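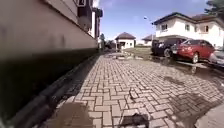 Clastgate, the brick path beside the long wall, with puddles in front of the parked cars

Progress report to Nautiyal, November 19, 2018

Dear Hala,

It's been a busy stretch, so forgive me if I jump around! The Kusance carts have now made 913 delivery runs to the homes at Clastgate, and the crew has mostly stopped walking behind them. Comfort still does on the evening round, but she says she likes the air.

What changed most is the parcel desk. All 11 of us used to take turns hauling bags, and Marcelino's back was the one that paid for it. He does route checks now (tablet in hand, very pleased with himself) and Braulio has moved over to resident calls. The carts carry most of the small stuff. Anything heavy or awkward still goes by hand, and I don't see that changing before March.

Water is our headache. The carts read a reflection as open space or as a wall, depending on their mood, and then they stop and wait for a person. We logged 163 of those stops, most of them on the paved stretches where puddles sit. The one by the white house with the brown roof is wide enough to give you the house upside down, so you can imagine what a cart makes of it. Lucía has drawn a wet-day route that keeps closer to the curb - slower, but the crew gets fewer calls. 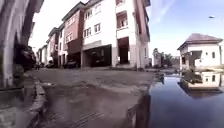

What the crew is asking for

More say in the schedule, first of all. Right now a stop alert goes to whoever is nearest, even if that person is at lunch, and people are fed up with it. We'd like to try a fixed alert shift, with the pay bump we talked about.

Training too. Povero can take two of us for their repair course, and both Comfort and Braulio want to go. I'd love to say yes to them this month if the budget line allows it.

Talk soon,
Lucía and Marcelino send their best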